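Somgate 탁상 정리 기록 데이터 카드

버전 및 날짜
최초 공개는 2월이고, 현재 문서는 2022년 7월 28일에 고친 것이다. 이전 판과 비교해 보관 용기 분류가 바뀌었고 항목 이름의 띄어쓰기를 통일했다. 사진 파일 자체는 바뀌지 않았다.

개요
Somgate는 집에서 쓰는 탁자 위의 물건과 그 정리 과정을 모은 사진 기록이다. 작업실이 따로 없는 집에서는 식탁이나 거실 탁자가 작업대를 겸하는 일이 많다. 그래서 줄이나 드라이버 같은 손공구가 주전자, 그릇, 약봉지, 영수증과 한자리에 놓인다. 이 자료는 그런 탁자에서 공구를 꺼내고, 쓰고, 다시 꽂아 두는 일을 다룬다.
수록된 사진은 모두 257장이며 탁자 57곳에서 찍었다. 사진마다 짧은 한국어 메모가 붙어 있고, 메모에 나오는 낱말은 따로 색인으로 뽑았다. 색인 항목은 3000개가 넘는다. 같은 물건을 다르게 부른 경우도 각각 한 항목으로 넣었기 때문에 실제 물건 종류는 이보다 적다.

폴더 구성
최상위 폴더는 4개다.
photos: 사진 원본. 탁자 번호별 하위 폴더로 나뉜다.
notes: 사진별 메모. 사진과 같은 이름의 텍스트 파일이다.
index: 낱말 색인과 동의어 표.
layout: 탁자별 배치 메모. 탁자보의 색과 무늬, 주변 가구, 늘 올려 두는 물건을 적었다.
탁자 번호는 집 순서와 관계가 없다. 한 집에 탁자가 둘 이상이면 각각 다른 번호를 받았고, 옆 탁자가 함께 보이는 사진은 작업이 이루어진 쪽 번호에 넣었다.

메모 항목
물건: 손에 잡거나 옮기는 물건의 이름. 확실하지 않으면 상위 이름을 쓴다. 예를 들어 줄의 단면을 알 수 없으면 평줄이나 둥근줄로 나누지 않고 '줄'로만 적는다.
보관: 물건이 꽂혀 있거나 담겨 있는 용기. 꽂이, 쟁반, 상자, 주머니, 그릇, 없음 가운데 하나를 고른다. 이전 판의 '통'은 꽂이와 상자로 나누었다.
바닥: 물건이 놓인 면. 천, 비닐, 유리, 맨 나무, 기타.
이웃: 같은 탁자 위에 있는 다른 물건. 가까운 것부터 적는다.
상태: 꽂힘, 들림, 놓임. 사진 한 장에서 보이는 상태만 적고 앞뒤 동작은 추정하지 않는다.
비고: 위 항목에 들어가지 않는 내용. 비워 두어도 된다.

작성 기준
메모는 Milagros Fajardo와 Arnel Dimaculangan이 나누어 썼고, 낱말 통일은 Jitendra Nautiyal이 맡았다. 두 사람이 다르게 적은 항목은 사진을 다시 보고 맞추었으며, 그래도 맞지 않으면 둘 다 남기고 비고에 표시했다.
재질은 겉으로 분명한 것만 적는다. '금속'이라고 할 수는 있어도 '스테인리스'나 '황동'이라고 하지 않는다. 색은 보이는 대로 쓰되 조명 때문에 애매하면 '어두운 색', '밝은 색' 정도로 둔다. 봉지나 뚜껑으로 덮인 그릇의 내용물은 적지 않는다.
좌우는 사진을 보는 사람 기준이다. 손잡이가 어느 쪽에 있는지도 같은 기준으로 적는다.

메모 예시
탁자 안쪽에 주전자와 그릇을 두고 앞쪽에 줄 꽂이를 놓은 경우다. 줄이 여러 방향으로 벌어져 꽂혀 있어서 이웃 항목보다 보관 항목이 길어졌다.
물건: 줄, 가늘고 긴 것
보관: 꽂이(둥근 것, 어두운 색 금속). 나머지 줄 여섯 개는 왼쪽과 오른쪽으로 세 개씩 기울어 있음
바닥: 천(회색, 하늘색 테두리)
이웃: 전기 주전자(청동빛이 도는 금색, 손잡이 검정), 흰 그릇(투명 비닐봉지로 덮고 위를 묶음)
상태: 들림. 뾰족한 끝이 아래
비고: 왼쪽 옆에 어두운 색 나무 탁자. 분홍과 초록 체크무늬 탁자보 위에 종이와 작은 물건들 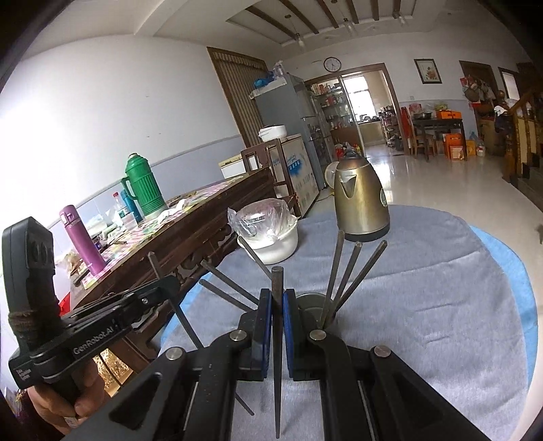

알려진 문제
줄과 송곳은 꽂이에 들어가 있으면 끝 모양이 가려져 구분이 잘 안 된다. 이런 경우 대부분 '줄 또는 송곳'으로 적었지만 초기 메모에는 한쪽으로 단정한 것이 남아 있다.
체크무늬 탁자보는 색 이름이 일정하지 않다. '분홍'과 '연한 빨강', '초록'과 '연두'가 섞여 있으므로 검색할 때는 동의어 표를 함께 쓰는 것이 좋다.
전기 주전자와 가스레인지용 주전자는 받침이 보일 때만 나누었다. 받침이 다른 물건에 가려진 사진에서는 그냥 '주전자'다.
layout 폴더의 배치 메모는 탁자마다 한 번만 썼다. 그 뒤에 탁자보를 바꾼 집이 있어 사진과 다를 수 있으며, 이때는 사진별 메모를 따른다.

사용 범위
물건 이름 정리, 집 안 수납 조사, 한국어 사물 설명 연습에 쓸 수 있다. 공구의 올바른 사용법이나 안전 기준을 보여 주는 자료는 아니므로 교육용 지침으로 쓰지 않는다. 물건의 상표별 통계를 내는 데도 맞지 않는다. 상표는 메모에 적지 않았고 색인에도 없다.
주소나 이름이 읽히는 종이가 있으면 해당 사진을 뺐다. 빠뜨린 것을 발견하면 탁자 번호와 파일 이름을 알려 주기 바란다. 확인하는 대로 내린다.

고칠 곳 알리기
메모의 오류는 파일 이름, 항목 이름, 고칠 내용을 한 줄씩 적어 보내면 된다. 여러 건이면 표로 묶어도 된다. 낱말을 바꾸자는 제안은 Jitendra Nautiyal이, 사진 삭제 요청은 Amado Dumlao가 처리한다. 다음 판에서는 보관 항목에 '걸이'를 추가할 예정이며, 벽에 건 공구가 나오는 사진부터 메모를 다시 쓰고 있다.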